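Hukley Bread Box Review: Seven Months of Sourdough

I bake two loaves most weekends, and for years my real problem has been the days after baking. Saturday's bread is wonderful, Monday's is fine, and by Wednesday I'm sawing at something you could prop a door open with. I tried linen bags, paper bags, and a big pot with the lid on. Then in March I bought the Hukley, and I've been happily boring my friends with it ever since!

The short version – it keeps a crusty loaf good for four days in my kitchen, sometimes five if the dough had a bit of rye in it. The crust does soften overnight (every closed box does this to some degree), but a few minutes in a hot oven brings it right back. I put the loaf in cut side down, with no wrapping at all, and wait until it has cooled completely before I close the lid.

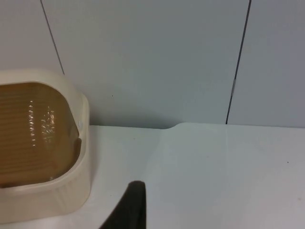

Selamawit Tilahun: Same experience with the crust. I started leaving mine out on the board until bedtime on baking day and only then putting it away, and it stays crisp a good while longer. Enriched breads are another story, my milk loaf was still soft on day six.

I've since tried the bedtime trick and she's right, it helps a lot. It works for baguettes too, though a baguette is really a same-day bread and I've stopped fighting that.

Flour makes more difference than I expected. My plain white loaf is the first to go dry. Swap in 30 percent whole wheat and you gain a day, and a spoonful of honey seems to stretch it a little further. I also let the dough rise in the fridge overnight now, mostly for flavor, but those loaves hold up better as well.
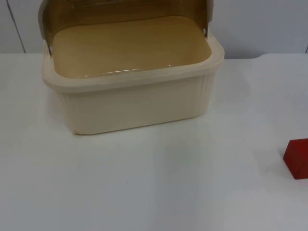
Cleaning and mold

I had mold once in 7 months, during a sticky week in July, and it was my own fault for leaving a heel in there and going away. Now I shake out the crumbs every couple of days and wipe the inside with a little vinegar on baking day, then let it air while the oven heats up. In really humid weather I slice half the loaf and freeze it.

Would I buy it again?

Yes, and I've already given one to my brother. If you eat mostly sliced supermarket bread, you can skip it and leave the loaf in its bag. For home bakers, though, it's a lovely thing to have, and I throw away far less bread than I did last winter. My next test is a big seeded rye, which I hear is better on day three than on day one.

Poul Juhl, 30 November 2025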